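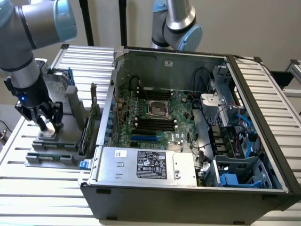

The Dell, Opened Up

Joelle Smadi's old office tower, on its side with the panel off. The processor socket is empty and its bracket is up, a posture I associate with dentistry. Memory slots on both sides of it, blue cables looping along the right, and a power supply with more certification symbols than I have certifications.

The tray beside it

Parts get their own tray. The hard disk has a blue carrier handle, and there's a green card standing upright next to it like it's waiting to be called on. Carleen McKinnon wanted everything in sandwich bags. Carleen was outvoted.

About this page

We take apart old desktops in the back of the Thibodeau building and put the better bits into other old desktops. This page was started on 6 August 2018 and gets updated when Keith Kerslake remembers the password. He has been asked to write it down somewhere other than the whiteboard.

Blue means pull

If a piece of plastic inside one of these is blue, somebody meant for you to grab it. There's a tab on the power supply and a latch down at the drive cage. Manaia Ashby learned this in May, after twenty minutes with a screwdriver and some language.

Still wanted

Desktop memory, any size, matched pairs if you have them. Short screws. Long screws. Whoever has the good tweezers. We have plenty of mice, thank you, and the box marked 52 is full of keyboards nobody should touch without gloves.

More pictures when the next one gets opened.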